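Chapter 4
Chores and Shop Floors: What Can Machines Do Yet?

After this chapter you should be able to say why a task that is easy for a child may be hard for a machine, and to judge a claim about a "robot helper" with some care.

4.1 The problem of the small part

In a garage in Tornov, Lejla Janevski clears her bench every evening. She puts clips in one box and rings in another, and she talks on the telephone while doing it. If you ask her how she picks up a ring, she cannot tell you. Her fingers know it.

A machine must be given this knowledge piece by piece. It has to find the part, decide from which side to take it, close on it with the right force, and notice when it has slipped. A flat ring is especially unkind, for it offers almost no height to hold. A clip with an open curve has the opposite trouble – there are many places to grip it, and most of them are bad.
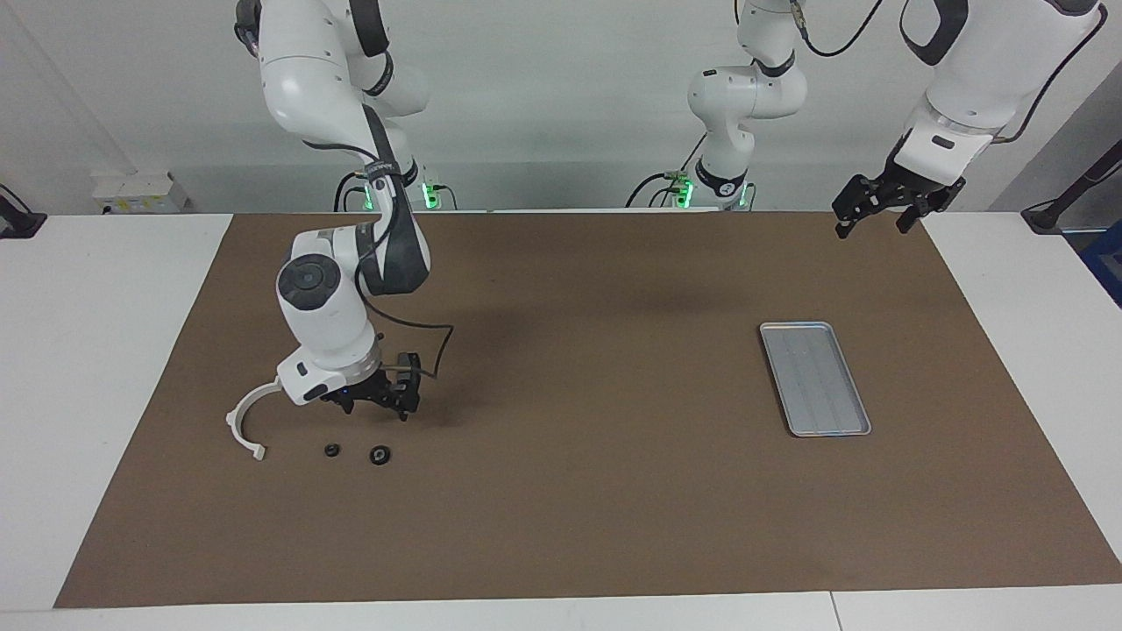 Figure 4.1 A two-fingered gripper above a white clip and two small black rings. The metal tray is empty.

Sorting parts into a tray looks like one task, but it is better to think of it as several. Gorazd Mujić, who taught shop practice in Maltitz for 22 years, asked his pupils to write down every step of putting one part away. The shortest list had four steps. The pupils who wrote such a list had usually forgotten to look for the part first.

4.2 Bigger is not always easier

A student may suppose that large or heavy parts solve the problem.
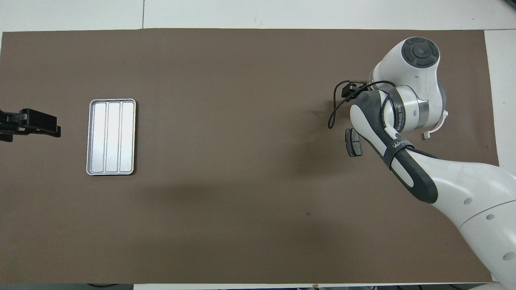

A brake pad is simple to see and has firm edges. However, it is heavier than a clip, and its two faces are different, so it often matters which one lies upwards. A person turns it in the hand without thinking. With two fingers the machine may have to put it down and take it again.

For this reason we shall separate two questions in this book: can the machine do the task once, and can it do the task 1,000 times with parts lying in any position? Many reports answer only the first.

Exercise 4.1 Choose a chore in your own kitchen. Write down its steps, and underline those where you use touch more than sight.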